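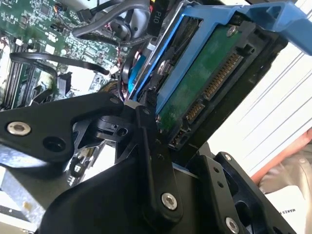
ライブを録音したいんですが、客席にレコーダーを置くと毎回ベースが団子になって、隣の人の氷の音だけがハイレゾで残ります、どうしたらいいですか、とSkomowさん。前回の「小さな会場の音を聴く」に届いたコメントで、似た相談がほかにも来ていたので、今回はジャズのトリオを小さな店で録る手順を書いておきます。氷の音は私もかなりのコレクションを持っています。

1. 許可を取る
店と出演者の両方に、前日までに聞きます。当日、リハーサル中のドラマーに手を振って尋ねるのは許可取りに入りません。用途も伝えてください。「自分で聴くだけ」と「あとで公開するかも」では返事が変わります。断られたら、その日はビールを飲んで普通に聴く日です。

2. 場所を決める
席数30ほどの店、と書きたいところですが、私がいつも録っているArineはきっちり30席です。ここではステージ正面、前から二列目の少し後ろに立てます。最前列だとシンバルの録音になり、最後列だとレジの録音になります。壁際と部屋の角は低音がたまるので避けること。Skomowさんの団子はたぶんこれです。壁から一メートル離すだけでも、ベースの音程が聞き取れるようになるはずです。

3. 高さを出す
テーブルに直置きすると、グラスを置く音、肘、貧乏ゆすりがすべて収録されます。細いスタンドで、座った客の頭より少し上まで上げます。後ろの人の視界をふさがないかどうかは、実際に後ろの席に座って確かめてください。スタンドの脚にはテープで目印を。暗い店内で黒い脚は見えません。

4. レベルを合わせる
リハーサルで一番うるさい曲をやってもらい、ピークがマイナス12dBあたりに来るようにします。本番のドラムは必ずリハーサルより大きく、歌手は必ず小さくなります。自動レベル調整は切ること。入れたままだと、ベースソロのたびに空調が主役に躍り出ます。低域カットも切っておき、必要ならあとで編集時にかけます。

5. 回しっぱなしにする
開演前に録音を始めたら、終演まで触りません。曲間で止めると、次の曲の頭が欠けます。電池は新品、カードは空にして持っていきます。去年の12月、Tuncerのアンコールを電池切れで逃しました。あの晩で一番いい演奏だったと、録れていないからこそ断言しています。

6. 帰ったらすぐコピーする
寝る前に二か所へ。フォルダ名は「日付_会場_バンド」で統一します。私の棚には現在144本の公演があり、曲ごとに切り分けたファイルは2,056個。初期のものには「新規録音(3)」という名前のトリオが何組もいて、編成すら思い出せません。

7. 軽く整える
前後の余分を切り、最初と最後に短いフェードを入れ、全体の音量を少し持ち上げます。拍手だけが飛び抜けて大きいときは、拍手の部分を手で下げてください。全体にコンプレッサーをかけると、せっかくの静かなイントロまで平らになります。ノイズ除去は弱めに。強くかけるとブラシの音が水洗いの音になります。元のファイルは上書きせずに残しておくこと。

出演者に渡すときは、無編集版と編集版の両方を付けると喜ばれます。Jetaのセッションでは、私が自信満々で削った曲間のおしゃべりのほうを欲しがられました。

次回はピアノが入った場合の置き場所です。蓋の開き具合で話が全部変わるので、長くなります。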